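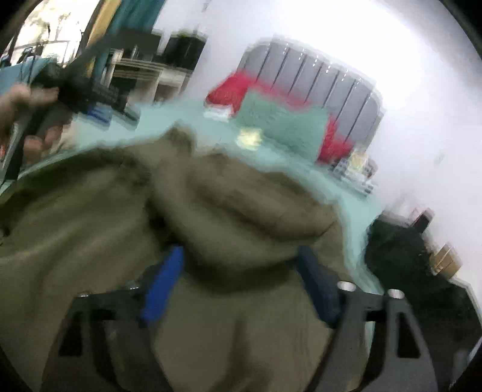 Olive-green fabric and a bed, with white shelving and black bins by the wall.

News > Press Releases > Home and Closet
Search news Enter keyword Go
Last updated Jul 5, 2018

KOSNESS OPENS SIGN-UPS FOR ANDON, A BEDROOM CLOTHES COURSE FOR PEOPLE WHO FOLD ON THE BED

Twelve short lessons, $19 for the whole thing, and the first 100 people to join get a home visit too

KHAEMBA – I've been wanting to write this one for months, so forgive me if I run on a bit. Kosness is opening sign-ups for Andon, our first course you can do at home on your own time, and it's all about clothes. Shirts, sweaters, the big coat, the hoodie that lives on the corner of the mattress from October to April. If you have a bed, a shelf and more clothing than you know what to do with, I wrote it for you.

A little background for anybody who hasn't run into us before. Kosness is a small home organizing business. We go to people's apartments and houses, mostly in Khaemba and the towns next to it, and we help them put their rooms in order. Kitchens used to be most of our work. Then this past June I sat down with our booking notes and saw that we had done 604 bedroom visits since we opened, and that the bedrooms had passed the kitchens by a mile! I had no idea. I'd have told you it was spice jars all day long.

So we turned what we do in bedrooms into lessons. There are 12 of them and each one fits into a lunch break. You watch a little, you read a little, and then you go and do one thing in your own room. That's the whole setup. No app, no points, nothing to plug in. 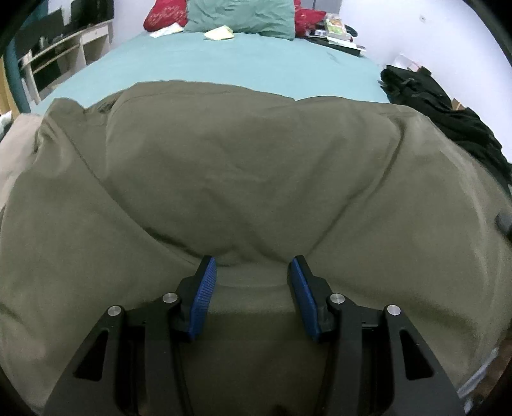 Zodwa Oosthuizen
Founder and Lead Organizer, Kosness

Spread the thing out on the bed first. I say it in the first lesson and I say it again in most of the others, and the people I work with tease me for it. A garment that gets folded from a heap keeps the heap inside it. You fold the creases right in, and then you pull it off the shelf two weeks later and it looks like you slept in it. Give it the near side of the bed, get the seams where you want them, smooth from the middle out to the edges, and check the corners, which love to bunch up on you. Then fold.

Thick things get two lessons of their own. I mean jackets, hoodies, anything with a lining or a lot of cloth in it. We had them down for one lesson, and Kagiso Sithole (he runs our visits and tested the whole course on his own closet) came back and told me it was too much for one sitting. He was right. A hood has a mind of its own. If you leave it for last it puffs up into a ball on top of your nice flat stack and the whole stack leans. We fold the hood down into the body first, smooth it with the flat of the hand, then bring the sleeves over, then go up from the hem in thirds. Kagiso likes to go in half and then in half again. Both are in the lesson and you can pick.

Straps, belts and cords come right after that. Anything long and skinny should come off or get tucked in before the folding starts, or it'll trail out the side and catch on whatever is next to it. Lay them together at the head of the bed while you work and deal with them at the end.

Now, shelves! I have opinions about shelves. An open unit with cubbies is a wonderful thing in a small bedroom, and so are bins, but people put the bins wherever the bins happen to fit. In Andon we go through it shelf by shelf. Up top goes what you want twice a year. Down low goes what's heavy. The stretch between your hips and your eyes is the good stuff, and it should be what you wear this week. Dark bins look neat, and you will forget what's in every single one of them, so put a label on the side that faces out and write it big. Lesson seven is nothing but labels. Ginevra Guerra wrote that one and I think it's the best of the bunch. She has you label the bin before you fill it, then take out whatever doesn't match the label. I was doubtful and now I do it in my own hall closet.

We also talk about the pile. You know the one. It's worn once, so it isn't ready for the wash, and it doesn't feel right to put it back with the clean things, so it goes on the bed and then on the chair and then back on the bed. I'm not going to scold anyone over it, I have one. What we suggest is giving it a place: one cubby, one hook, or one bin with no lid. When the place is full, you go through it. The lesson takes nine minutes to watch, and people write to us about it more than any of the others.

Vusumuzi Kekana was part of our test group this spring. He shares a bedroom with his brother and a lot of sports gear, and he sent me a note I asked to pass along. "I did the jacket lesson three times because I kept doing the sleeves wrong," he wrote. "Now my brother's side looks bad and mine doesn't. I would have liked more on socks."

We added more on socks.

While I'm on sports gear, I want to say thank you to Hollosport, the clothing and equipment store here in Khaemba. They're letting us use the upstairs room for a free folding morning to go with the launch. Bring one item that drives you crazy, the bigger and floppier the better, and we'll work on it with you on a real bed (they're borrowing one, I've been promised a firm one). Tâm Văn from the store will be there to talk about which fabrics can stand being folded for a whole season and which ones really want a hanger. Tâm knows far more about fabric than I do and I plan to stand at the back and take notes. The date is going up on the door at Hollosport and in our newsletter as soon as the room is confirmed.

Okay, the practical part.

Andon costs $19, paid once. You get all 12 lessons on day one and you can do them in any order, though I'd start at the beginning if you can stand it. The lessons stay yours, so if you move or the kids take over your closet you can go back in and start over. There's a printed booklet as well, with the folding steps drawn out large enough to read from across a bed. The booklet comes in the mail and there's no extra charge for it.

The first 100 people to sign up get one visit from Kosness at home, an hour long, for the bedroom of their choice. We can only do these in Khaemba and the towns we already drive to. If you live farther off and you're in that first group, we'll do a phone call with you, and you can send photos of your shelves ahead of time. Please don't clean up before you send them! It's so much easier to help when I can see where things land on a normal day.

What you need: a bed or a big table, some kind of shelf or dresser, and whatever bins or boxes you already have around the house. I'd ask you to hold off buying new ones until you've finished lesson six. Lots of people come to us with a stack of storage bins still in the store wrapping, and half of them turn out to be too deep for the shelf they were meant for. Measure the shelf, front to back, and write the number on your hand if you have to.

We're working on a second course already, for linens and blankets, and there's been talk of one for coat closets and entryways. Ginevra wants to do one on baby clothes. I can't promise when any of those will be ready. We still do our regular visits the whole time, and the summer calendar has a few openings left if you'd like somebody in the room with you.

Sign-ups are open now through the Kosness office and at the front counter at Hollosport, where there's a paper form for anybody who likes paper.

Press contact: Kagiso Sithole, Kosness, Khaemba. Kagiso can send sample lessons to reporters and set up a time to talk with me or with Ginevra. Mornings are best, we're usually out on visits after lunch.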